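Subject: Re: [parcel-users] Dimensional weight on cartons that are reused
From: Carla Yammine
To: parcel-users list
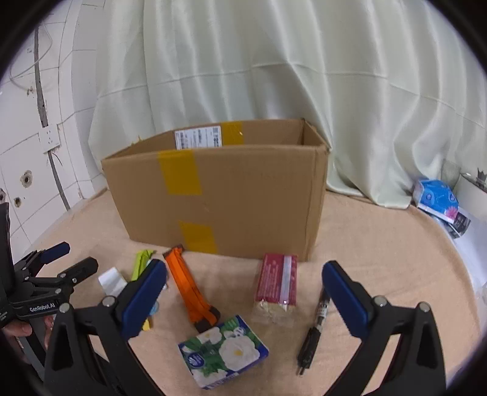 Open carton, shipping label on the inside of the back wall.

Afaf Srour wrote at 9:40 am:
> We moved our returns from Draltley to Esisport in August and the
> billed weights no longer match our own. Same cartons, same scale.
> Order 2473 weighed 12 lb on our bench and was billed at 17. Is the
> divisor different, or are they measuring the box some other way?
> Also, does anyone cut cartons down before sending them back out?

Afaf,

Both, most likely. Draltley takes the dimensions you type in and only checks a sample. Esisport runs every parcel through a tunnel scanner, and the scanner reports the outermost point on each axis. A bulged lid or a flap that does not close flat is measured as part of the box. Each axis is then rounded up to the next whole inch before the volume is worked out, so a quarter inch of bulge can cost you a full inch on that side.

The divisor is in the rate sheet, not in the contract, and it changes by service level. Check the sheet that was in force on the ship date. Ours was replaced partway through the summer and the old one stayed in the portal for weeks.

For reused cartons we do the following:

Measure after taping, with the box standing on its base. The size printed on the bottom flap is often the inside size and will read low.

Press the top seam flat before the second strip of tape goes on. If the contents push it up, go to the next size.

Remove or fully cover any old label on an outside face. The scanner reads whatever code it finds first, and two of our parcels were billed to the wrong account that way.

Do not reuse a carton with a soft corner for anything heavy. It will lean in the stack and scan wider than it is.

On cutting down: yes, with a Wokwood scoring tool. It pays when you can take off two inches or more. Less than that and the labor costs more than the saving. Score on the outside, fold inward, and trim the flaps so they meet without overlapping - an overlap adds height.

We audited 906 return parcels with this method. Of those, 106 were billed above our own figure, and most of the gaps were a single inch of height. Esisport credited the ones where we had a measurement saved from before pickup. They refused the rest. The Obeidat export keeps the measurement with a time stamp if you turn on the extra columns, and they accepted that file as it was.

If you send me the three dimensions for 2473 I can run it against both divisors.

Carla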